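How do you wash a down jacket without wrecking it?
Home care > Laundry > Winter clothes

Rosimeire Caldeira
So it's October, and I finally dug my down jacket out of the closet, and the collar is gross. Sunscreen, hair stuff, who knows. The tag inside has faded to nothing. I called the dry cleaner over on Hartley and they wanted more than I'm willing to pay for a jacket I got secondhand! We've got a regular front loader and a dryer that runs kind of hot even on low. My sister swears you can wash them at home. My neighbor says she did hers and it came out like a bag of wet socks and never puffed up again. I'd like to do it this weekend if it's doable.

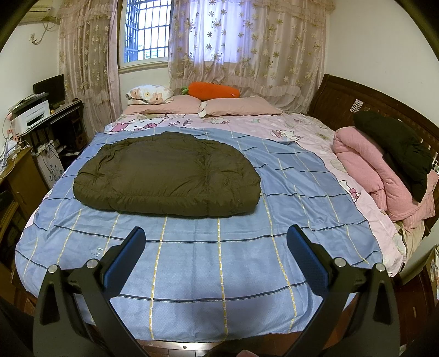 I also have no idea about soap. Is the special down stuff worth it, or is it just regular detergent in a smaller bottle? And can I throw it in with towels to save a load, or does it need to go alone? Thanks in advance, I'm a little nervous about this one.

Gareth Yeoman
Totally doable, I do mine every year. Zip everything up, empty the pockets (I washed a lip balm once, don't be me), and rub a little soap into the collar with a soft toothbrush before it goes in. Wash it alone on gentle, cold water, and run a second rinse. Down hangs on to soap like crazy. I do buy the down wash, but a small squirt of a mild liquid with no softener has worked for me too. Skip the powder.

When it comes out it's going to look terrible, all flat and clumpy, and you'll think you killed it. Keep going! Lift it out with both arms under it so the wet filling doesn't drag on the seams. Then dryer on the lowest heat with two or three clean tennis balls, and every half hour or so take it out, lay it on the bed and break up the lumps with your fingers. Mine takes most of an afternoon.

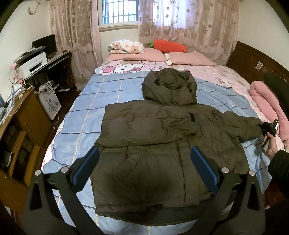 Lorraine Staniforth
Agree with most of that, but if your dryer runs hot on low I'd use the no-heat setting for the last stretch, or take it to the laundromat where the big machines are gentler. I melted a patch on a sleeve in my old dryer, so I'm touchy about it. And don't put it away the same night. Leave it out until the next day and squeeze the thick parts, and if anything feels cool or smells a bit like a barn, it needs another round.

Bence Borbély
just get it dry cleaned, life is short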